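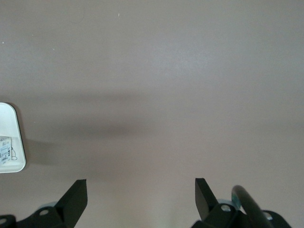
*Wrist cam, fingers open, tray at left with the small carton in it. Shadow band runs right across the middle.*

28 March 2025

Perception + grasp planner, tray cell. Mostly chasing the phantom table objects again.

Short version: segmentation is splitting the tabletop along the shadow. Plane fit is fine, it's the color-based cleanup afterwards that does the damage. Shadow edges are so soft that the boundary wanders between runs, so the ghost object comes and goes and changes shape. Explains why I could never reproduce Young-sook's log from February. Same code, different light.

**What I changed**

- pulled the color term out of the merge step entirely, kept height + normals only
- put the finger mask back in before the plane fit. It had been going in after, no idea how long
- mask now covers the cable on the right side too. The old one stopped at the bracket, and the cable arch was being read as a thing standing on the table
- min blob area up to 38 px. Was 4, which is silly, every pale speck on the table turned into a candidate

Replayed the saved bag, 106 frames. Old pipeline: ghost in most of them. New pipeline: ghost in 2, both while the arm was still moving, and the wait-for-settle flag wasn't set in that bag anyway. Will take it.

Did not count the specks as a separate class. Wita has a "debris" label and I keep wanting to use it but there's nothing downstream that reads it. Leave it.

**Tray cut at the image border**

Second problem and the bigger one. From this pose we only get the right-hand part of the tray, and the carton runs off the left side too. Drekamix happily fits a box to whatever it has and returns a center which is the center of the visible bit. Confidence high! Then the planner goes for that point and the left finger would come down on the carton instead of beside it. Caught in the preview, did not run it.

Tried:

1. Reject any detection touching the border. Works but then we have no detection at all from here and the state machine just sits in SEARCH. Looks hung. Isn't.
2. Fit tray from corners, using the tray model. Two right corners are visible so in principle enough. Rounded corners make the line intersection jumpy. Better if I fit the two arcs and not the straight edges, but the rim highlight pulls the top one outward.
3. Treat border contact as a request to look again. Detection comes back with a "truncated: left" tag, planner shifts the camera left by a fixed step and re-detects. Dumb, and it's the one that behaved.

Going with 3 for now. Step size is hardcoded in look_again.py, please don't copy it anywhere, I want it to come from the config. Fixed step also ignores height above the table, so it overshoots when we're close in. TODO scale it.

Kept the arc fit on branch tray-arcs. Not deleting, it'd be nice as a check on the box center.

**Label reading**

Turned OCR off at this distance. Print on the carton is tiny and blurred, and the reader was returning confident nonsense that the Tudow matcher then matched to real part entries. Added a gate: text height under threshold → return nothing, don't guess. Matcher has to accept an empty string, wich it didn't, so fixed that too (one line, plus a test).

Might be enough to read after the look-again move if we also drop down a bit. Haven't tried. Ordering would be: find tray, center it, descend, read, then plan. Adds time to the cycle but we're waiting on the planner most of that time regardless.

**Control side, smaller stuff**

Gripper open command returns before the fingers stop. Known. But the mask generator reads the commanded width, not the measured one, so for a moment the mask is wider than the fingers really are and eats table pixels. Harmless for the plane fit. Not harmless if something is sitting near the tips. Switched it to measured width. There's a lag of around two cycles on that topic, so still not perfect. A small dilation covers it.

Also, tip offset in the URDF disagrees with the one in the planner config. The planner's is the old value. Copied the URDF number across and put a comment on it. Really there should be one place for this. I've said that before, see earlier pages.

**Branch state**

- shadow-merge: pushed, tests pass, needs a second pair of eyes on the mask order
- look-again: pushed, works, ugly
- tray-arcs: parked
- ocr-gate: merged

Young-sook — can you rerun your February log against shadow-merge before it goes in? If the ghost shows up there I've fixed the wrong thing. The bag is big, it's on the De Haan share in the usual folder, don't pull it over wifi.

**Open**

- is exposure locked? Config says yes. Brightness at the top of the image vs the bottom makes me wonder, though that could be only the lamp. Log the exposure value per frame and look
- what happens when look-again hits the joint limit going left. Right now: exception. Should give up nicely and say so
- cap the number of look-again tries. Currently unlimited, yes really
- truncated tag only handles one side. A tray in a corner of the view will need two
- tests for the mask still use the old finger drawing with no cable in it. Redraw

Left the cell with the planner in preview only. Config key is `execute: false`, don't flip it til the joint limit thing is sorted. Picking up with the exposure logging next, then the step scaling if theres time.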